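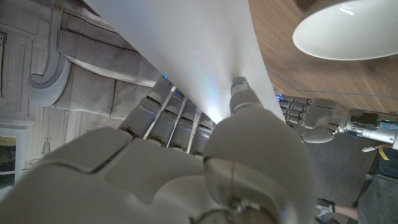 White sheet, pinched fold. Lamp shade and wood grain behind.

We use cookies to remember your ticket filters. Accept / Manage preferences

Living room backdrop prints pale, greens almost grey
Posted by Mateja Babić, Saturday, March 25, 2023
7 min read

Status: closed, with one follow-up
Product: Hudow printed backdrop, living room design, matt face
Site: Tamuno, back set
Raised by: Mateja Babić
Assigned to: Rok Leka, Hudow print support

Reported fault

The living room backdrop on the back set looks washed out. Greys, whites and the muted greens all sit close together and the sofa does not separate from the wall behind it. The design is meant to be soft, but the approval proof had visibly more depth in the sofa and a green that could be named as green. On the set it can pass for grey unless you are close to it.

The fault is the same from left to right. No banding, no streaks, no visible head strikes. The material is flat apart from a slight curl at one corner, which was there on delivery and has not been raised as a fault.

What I need to know is whether this is a print fault, a file fault or our lighting. If it is the print, we want it replaced. If it is the file, I can send a corrected one. If it is the lighting, I need to know what to change, because the lamp with the white dome shade has to stay where it is.

Already tried before raising: wiped one corner with a dry microfibre cloth, no change. Turned the material to see whether it had been hung printed side out. It had.

Reply, Rok Leka

Thank you. Before I can treat this as a print fault I need the following.

The file as it was sent, not a re-export.
The media name from the label inside the core, if you kept the core.
The lamp type and its colour temperature as marked.
Relative humidity in the room, if you have a meter.
Whether the proof was viewed on the set or in an office.

Please also hold a sheet of ordinary white paper next to the palest part of the print, under the same lamp, and tell me which of them is the warmer white. Use a large sheet. A small one is difficult to judge against a pattern. Keep it flat if possible, as a curve gives you a bright side and a dull side and people then compare the wrong part.

Do not adjust anything on the set until that has been done.

Reply, Mateja Babić

File attached. It is the same one, I checked the modified date.

Media label says Ukum matt, the heavier of the two they make. The core had gone to recycling but the label was stuck to the delivery note.

The lamp is a Stelar, marked warm white. The packaging gives around 3,000 K.

Humidity 28 per cent on the meter by the door. I would not trust that meter far.

The proof was viewed in the office, at the window, in daylight. I can see where this is going.

Paper comparison: the paper is brighter than the print in all positions. Under the lamp the paper goes slightly yellow and the print goes yellow and also dull. With the lamp off and only the daylight panels on, the paper is neutral and the print is slightly warm but still pale. So the lamp is making it worse, but switching it off does not bring the sofa back. I repeated this at the other end of the backdrop with the same result.

The paper would not stay flat. I judged from the middle of it.

Reply, Rok Leka

That is useful. It separates the problem into two parts.

Part one, the light. A matt face does not give a mirror reflection but it does scatter whatever lands on it. If the lamp is above and forward of the print, its light goes down the face at a shallow angle and lifts all the dark tones. You see this as loss of contrast. A warm lamp on a muted green will also pull it towards grey. Neither is a defect in the print.

Part two, the file. Your result with the lamp off says the print is still pale. I opened the file and the white wall is not white. It carries a light tint over the whole image, and the darkest point in the sofa is well short of black. That pattern usually means a paper simulation has been left on at export. The preview setting that imitates the look of matt stock gets written into the image, then the image goes onto real matt stock, and the softening is applied a second time.

Can you check the export preset for a box called Simulate paper colour, or similar wording? In some versions it is under Proof and in some under Output.

Also please tell me what is beside the backdrop. A large coloured surface next to a pale print will alter how it is judged.

Reply, Mateja Babić

Box found, under Proof. It was ticked. The preset was saved by someone who was making screen previews and I have been using it since I inherited the folder. I have unticked it and saved the preset under a new name so the old one cannot be picked by habit.

Beside the backdrop is the wood floor. Warm brown, straight grain. It meets the print along the whole of one side with no skirting or strip between them.
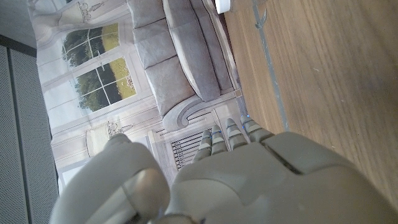

Living room print with the grey sofa, wooden floor adjoining.

The sofa is the part I would compare. Everything else in the design is meant to recede. On the proof the upholstery had a clear shadow side.

Reply, Rok Leka

Agreed on the sofa. That is the right place to measure from.

The floor matters more than people expect. A saturated brown next to a light grey will make the grey look cooler and thinner than it is. To test it, lay the white sheet over the floor where it meets the print, so that you have white against the print and no brown. Look at the sofa, take the sheet away, look again. If the sofa seems to lose weight when the floor comes back, that portion is contrast with the surroundings and no reprint will remove it.

Then please run the lamp test in this order.

Lamp on, sheet held between lamp and print so that the print is in shade.
Lamp on, no sheet.
Lamp off, daylight panels only.

Write down which one is closest to the proof. Bring the proof onto the set for this. Do not work from memory of it.

Keep the sheet well clear of the lamp itself, and do not rest it on the shade.

Reply, Mateja Babić

Results.

Floor covered: sofa looks a little darker and the green is easier to find. Floor uncovered: it goes back. Small but repeatable. A colleague who had not read this ticket picked the same one without being told what to look for.

Lamp on, print shaded by the sheet: closest to the proof. Not a match.
Lamp on, no sheet: worst.
Lamp off: in between. Better colour than I expected, still flat.

With the proof on the set under the lamp, the proof also goes dull, though less than the backdrop does. I had never looked at the proof in that light. I would have asked for a stronger version at the time if I had.

One other observation. The upper part of the print is worse than the lower part when the lamp is on, and I cannot see a difference between them when it is off.

Reply, Rok Leka

The last point confirms the lamp angle. The upper part is nearer the source.

My assessment:

Print head, ink and media: no fault found. Output is consistent with the file supplied.
File: paper simulation embedded. This is the main cause.
Lighting: warm source at a shallow angle. Secondary cause, worst at the top.
Surroundings: floor colour. Minor.
Humidity: low, possibly the reason for the curled corner. No effect on colour.

I can print test strips from a corrected file at no charge. Send the new export and I will run 2 strips, one straight and one with a small lift in contrast to allow for the lamp. Each will include part of the sofa, part of the wall and an area of the green. Hang them on the upper part of the existing backdrop, as that is where the problem is strongest, and let them sit overnight before you judge them. Fresh matt prints can shift slightly while they dry down.

For the lamp, moving it back from the print would help more than changing the bulb. If it cannot move, a cooler bulb will recover part of the green and do nothing for the contrast.

Reply, Mateja Babić

New export sent. Preset checked twice.

The lamp fitting cannot move back without going into the ceiling again. I will ask about the bulb.

Reply, Mateja Babić

Strips arrived and have been up since yesterday.

Straight strip: correct under daylight panels, slightly soft under the lamp. The sofa has its shadow side again.
Contrast strip: too hard under daylight, good under the lamp. The wall looks a bit grubby next to the floor.

We leave the lamp on most of the day, but the daylight panels are on whenever anybody is working at the set, so I would go with the straight one. Please quote for a full reprint from that file. I accept that this one is chargeable.

The curled corner has relaxed under a weight. No further action on that.

Reply, Rok Leka

Quote sent separately. I have noted the straight strip as the reference and we will keep a cutting of it with the job.

Please view any future proof under the set lighting. I have also asked for the upload page to flag files with embedded paper simulation. That request is open and I have no date for it.

Closing this ticket. Follow-up open: cooler bulb for the Stelar fitting, with Mateja.

Last note, Mateja Babić

Bulb ordered. The old preset was still on the second workstation. Deleted.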